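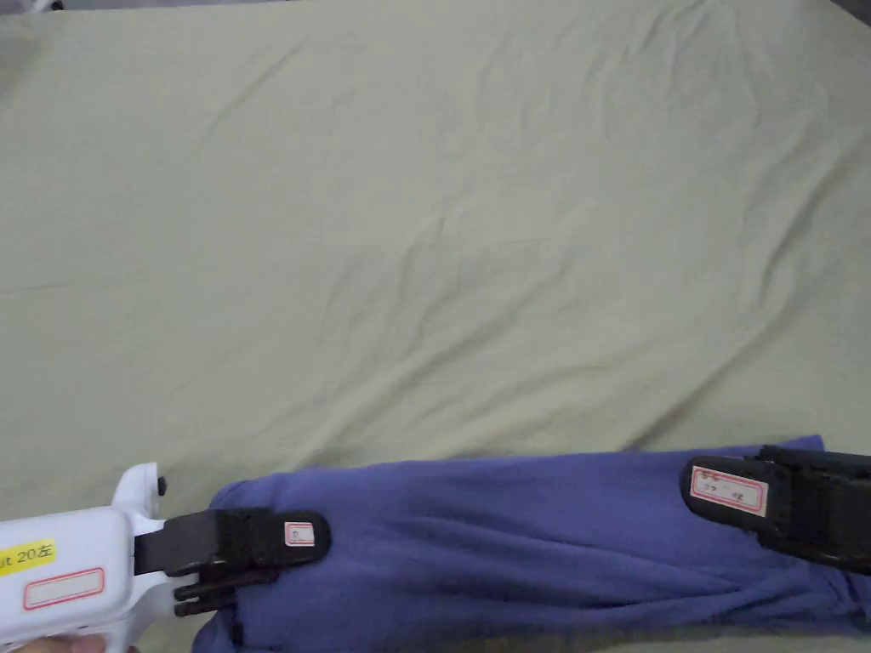

Bienvenido Lumanlan, replying to our written questions, put the fault with the hire counter: customers at Merside were told a floor sander was "the same as the last one" when the drum speed had changed. His reply matched the pattern in the return slips, where complaints about uneven finish came mostly from repeat customers.

**Figure 3.** Cloth on a pale green sheet.

We read 600 return slips from the Merside and Whitlock branches. Of these, 53 mentioned the sander's abrasive sheets, either as the wrong grit or as too few for the job. Unused sheets could be handed back for a refund at both branches, but only Whitlock printed this on the hire agreement. Ashley Hulme coded the slips and Yasuo Kudo checked a second set without seeing the first codes. Where they disagreed, the slip was left out of Table 2.

Late returns were harder to sort. Merside charged a second day after the cut-off, while Whitlock allowed an hour's grace that was not always recorded.

**Figure 4.** Blue-purple cloth, with a black gripper in the foreground.
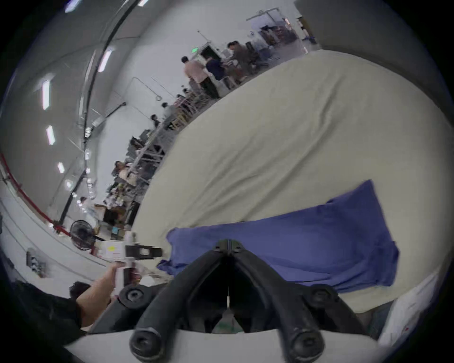 ### 4.3 Deposits and damage charges

Deposits were held on cards at both branches. Damage charges were applied after inspection, and the slips do not show how long inspection took. We therefore report only whether a charge was made.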